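Imprimir | Enviar por e-mail

Já devia ter escrito isto na quarta-feira, mas andei a semana toda às voltas com a garra e cheguei a casa sem vontade nenhuma de ver um teclado. O problema é fácil de contar e foi chato de encontrar: a garra fechava, o programa dava a peça por agarrada, o braço subia e não trazia nada. Em 50 tentativas, 39 boas. As outras todas com o mesmo registo feliz e contente, sem um único erro.
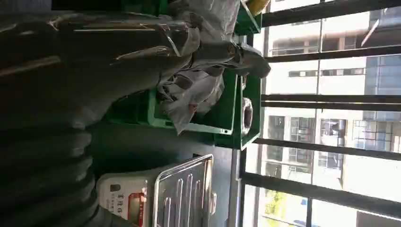
O Karpenko, que é como chamamos cá ao nosso programa de controlo, decide se há peça pela corrente do motor dos dedos. Passa do limite, está agarrada, siga para o passo seguinte. Andei dois dias a culpar o cabo, depois a fonte, depois (com alguma vergonha) a Jeanie MacLeish, que tinha mexido nos parâmetros em setembro. Ora, com aquela película de plástico transparente enrugada por cima do dedo e o saco cinzento todo amarfanhado na caixa verde, comecei a desconfiar de outra coisa – bastava o plástico dobrar-se entre os dedos para a corrente subir o suficiente. A Jeanie, que tem mais paciência do que eu, repetiu o ciclo 15 vezes só com plástico e apanhou o falso positivo logo à segunda.

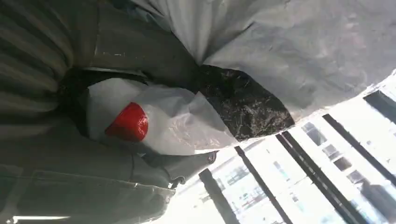 Mudámos então a regra: além da corrente, o Karpenko passa a olhar para a abertura final dos dedos, e se estiver abaixo de 2 milímetros pára e pede ajuda. Fica mais lento, paciência. O que me preocupa mais é o caso contrário, o braço a subir convencido de que leva a peça bem presa e a largá-la a meio caminho, e para isso ainda não tenho solução de que goste. Vou escrever ao pessoal da Cinitz a ver o que fazem por lá.

Imprimir | Enviar por e-mail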